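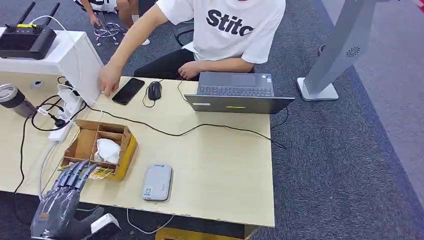 Skestach Floor Duct, Low-Profile Series
Surface-mounted cable duct for office floors

Overview
Specifications
Ordering
Installation
Maintenance
Documents

Overview

The Skestach floor duct carries power and data cables across an office floor where there is no raised floor, or where the existing floor boxes are in the wrong place. It is a flat base tray with sloped sides and a snap-on lid. The base is fixed to the floor, the cables are laid in, and the lid is pressed down over them. The lid can be lifted again at any point along the run with the supplied lifting key.

The duct is intended for permanent and semi-permanent use in dry indoor areas. It is not a temporary cable ramp and is not rated for vehicle traffic. For loading areas, corridors used by pallet trucks and similar locations, use the Kolell heavy-duty ramp, which is listed separately.

The standard duct has a rigid PVC base and lid. Where the duct crosses a main walkway, the lid can be replaced with a brushed grade 304 stainless steel lid of the same profile. Steel and PVC lids can be mixed in a single run. The joint between the two needs no adapter.

Specifications

Base: rigid PVC, extruded, with center divider
Lid, standard: rigid PVC, light gray or black
Lid, walkway: stainless steel, grade 304, brushed finish
Compartments: 2, equal width
Fixing: double-sided tape (supplied) or countersunk screws (not supplied)
Color of base: black only
Location: indoor, dry
Lid removal: lifting key, one per carton
Cutting: fine-tooth saw (PVC); supplied to length (steel)

The center divider is part of the extrusion and cannot be removed. It keeps power conductors apart from data cable over the full length of the run. At tees and elbows the divider is continued by a molded insert, packed with the fitting. Do not leave the insert out. A run with a missing insert does not meet the separation requirement of most building codes and will be rejected at inspection.

Fill should be kept low enough that the lid closes with hand pressure. If a mallet is needed, the compartment is overfilled. Remove cables or lay a second run next to the first.

Floor types

The tape version is suitable for sealed concrete, vinyl, linoleum and finished wood. It holds poorly on textured surfaces and should not be used on unsealed screed. On low-pile carpet, use the hook-backed base, part code suffix H. The hooks grip the pile without adhesive and the base can be pulled up and laid again. Cut-pile carpet with a long nap is not supported by either version. On loose-laid carpet tile, the preferred method is to cut the tiles to the edge of the duct and fix the base directly to the subfloor.
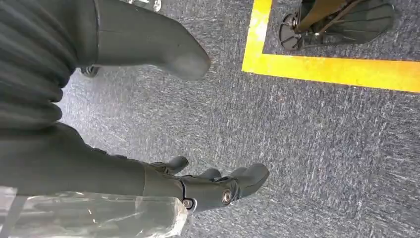

Screw fixing is required wherever the duct crosses a doorway, whatever the floor type. Holes are not pre-drilled. Drill through the groove on each side of the divider and set the screw heads flush. A raised head will wear through cable jackets over time.

Ordering

Part codes are built from the series, the lid and the base:

SK-L-G standard base, light gray PVC lid
SK-L-B standard base, black PVC lid
SK-L-S standard base, stainless lid
SK-L-GH hook-backed base, light gray PVC lid
SK-L-BH hook-backed base, black PVC lid
SK-L-SH hook-backed base, stainless lid

Fittings are ordered separately: flat elbow, tee, end cap, wall riser, and desk riser. End caps are sold in pairs. The desk riser brings cables from the duct up to the underside of a worktop through a flexible sleeve. It clamps to the edge of the top and does not need screws. Height-adjustable desks need the long sleeve. The short sleeve will pull out of its collar when the desk is raised.

PVC lengths ship from stock. Stainless lids are cut to order and cannot be returned. Send a marked floor plan with the order if the run contains steel sections, showing the position of each joint. Plans go to Lenka Rusnák in the order office. Questions about fittings and code compliance go to Dušan Zelenák, technical desk.

Installation

1. Mark the center line of the run with chalk or tape. Check that no cabinet door or pedestal drawer crosses it.
2. Clean the floor. For tape fixing, wipe with isopropyl alcohol and let it dry.
3. Cut the base lengths. Deburr the cut ends.
4. Lay the bases dry with all fittings in place. Correct the fit before removing any tape liner.
5. Fix the bases, starting from the wall riser.
6. Lay in the power cables, then the data cables, in their own compartments.
7. Fit the divider inserts at tees and elbows.
8. Press the lids on from one end. Stagger lid joints so that they do not fall over base joints.
9. Fit the end caps.

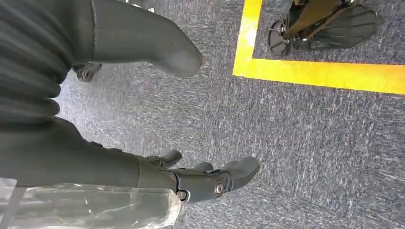
Stainless lids must be bonded to the building ground. A ring terminal is provided on the underside of each lid, and the jumper lead is packed with it. This work should be done by a licensed electrician.

Chair casters will cross the standard lid without damage. Repeated crossing at a single point polishes the surface and shows as a shiny track, mostly on black. The steel lid is less affected.

Maintenance

Vacuum along both sloped edges. Damp mop with neutral cleaner. Do not use solvent on PVC lids. Do not use steel wool or chloride bleach on stainless lids. Check screws at doorways every March or at the yearly electrical inspection, whichever is sooner.

Lids that have been lifted many times lose their grip. Replace the lid only; the base clips outlast it.

Documents

Installation sheet, low-profile series
Cable fill table
Hook-backed base, supplement
Grounding of stainless lids

The cable fill table was revised on September 20, 2022. Earlier copies list the wrong value for shielded data cable and should be discarded.

Related products

Kolell heavy-duty ramp
Ezzat under-desk cable basket
Hanham floor box, round, brass lid (in production since 1946)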